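# Small arms at the packing bench: what changes for the packers

Project report, Devendra Semwal
Supervisor: Rónán Kavanagh

## 1. Background

Pistine packs spare parts for sewing machines. In May the firm started a trial with small robot arms at one packing bench, and I was allowed to follow it for my project. The arm takes a small part and puts it in a box. Before the trial this was done by hand, up to 200 boxes in one shift.

I talked with the packers in their breaks, and I also stood at the bench for 26 hours in total. I did not measure the speed of the arm. My question was what the packers do now, and how they feel about it.

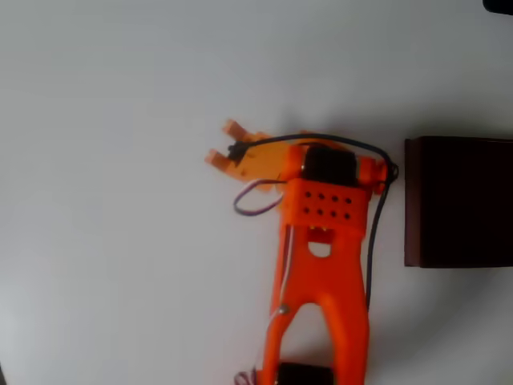
The biggest change is that the packers have become responsible for small repairs. In the old work a problem was a missing part or a torn box, and everybody knew what to do. Now the first thing they learn is to look at the arm before they start it. The black cable goes in an arch over the gripper and has a looped knot beside the wrist, and on the other side a thin loop of wires stands out from the arm. The packers are taught to check such places at the start of the shift. Two of them told me that they like this task. One older packer said that she is afraid to break something which she has not chosen to use.

## 2. Training

The training took 60 minutes and was given by Ravico, the firm that installed the arms. All the packers I asked found it too short. The instructions used words like "joint limit", and these were not explained. Later the shift leader wrote her own page in simple words, and this page is what people use now.

## 3. Pay and breaks

The pay is the same as before. The breaks are also the same on paper, but the packers said that they leave the bench less often when the arm has a problem. I think Pistine should write down who is responsible for the arm during a break. At the moment it is not written anywhere.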